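# Funodance kitchen set: the clear cup fault

Hello, and thank you for stopping here before you start training on anything. This note goes with the part of our simulated kitchen data where the arm works with cups beside the sink, and it covers a fault that cost us most of October and that you will want to know about if you use the older release. 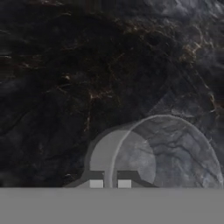
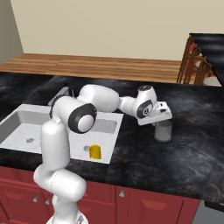

*Close view from the gripper, then the wider kitchen view. Both come from the simulator.*

## What went wrong

Our success check looked at two things: whether the fingers had stopped closing, and whether the gripper was near the cup. On the see-through cup those two things could both be true while the fingers had only caught the rim, or had closed next to it. The episode was then saved as a good grasp, and the arm went off to the next step with nothing in hand. I'm sorry to say we shipped it that way.

Saulius Sproģis found it while replaying episodes for a completely different reason (he was chasing a timing problem in the logger, and I owe him a very large coffee). The set has 677 episodes, and after he had gone through them all by hand, 240 were marked for a second look. Of those, 9 had a label that was plainly wrong and have been pulled.

## What you may run into

- In the close view, the outline of a clear object can be very faint against dark marble. A detector tuned on solid, bright cups may miss it, and ours did.
- The veins in the stone can be picked up as edges. We lost a good few evenings to that one!
- A single still won't tell you if a grasp held. Please use the finger force log too.

## The fix

The check now waits for 5 steps after the fingers close, lifts the hand a little, and asks the simulator whether the cup came along. If it didn't, the episode is saved under `failed/` with its full log. We kept those on purpose, and the folks working on Breltinard have already told us they find them handy.

## Please don't

Please don't run a policy trained on the old labels on a real arm with real glass near people. Retrain first, and start with plastic cups at low speed.

## Version

Corrected labels: 2019-01-18. Older copies on the Kerekes mirror still carry the bad ones, so check `labels/CHANGES` before you download the whole thing.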